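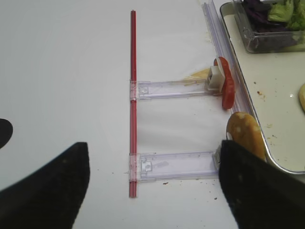
Tomato slice and red rod on a white tabletop.

Kitchen hand, Bresdale

Fliltetti is a sandwich shop and caterer on Matlala Street. We need a kitchen hand for 4 mornings a week, starting in July. The first shift begins at 6 am and one Saturday a month is required.

You will wash and slice vegetables, fill rolls, pack lunch orders and clean down the benches. On a busy day we send out 110 lunches. A food safety certificate is preferred, but we can organise the training. 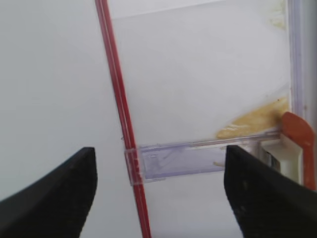
A thin red rod, close up.

Pay is at the award rate, with a meal each shift. To apply, drop your resume at the counter or post it to Anathi Hendricks, Fliltetti, Bresdale 3019.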